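Banho de imersão com lamas

O banho de imersão com lamas é uma modalidade de peloterapia praticada em estâncias termais e centros de estética. O utente permanece até 12 minutos numa banheira com 300 litros de água termal misturada com argila maturada.
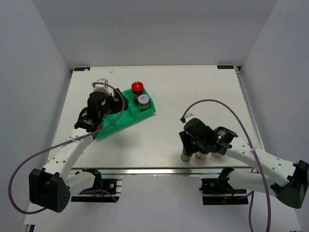 A maturação da argila dura 60 dias, em tanques cobertos. Na estância de Gandton, a lama usada é extraída da jazida de Zutel e peneirada antes da mistura. O tratamento termina com duche morno e repouso.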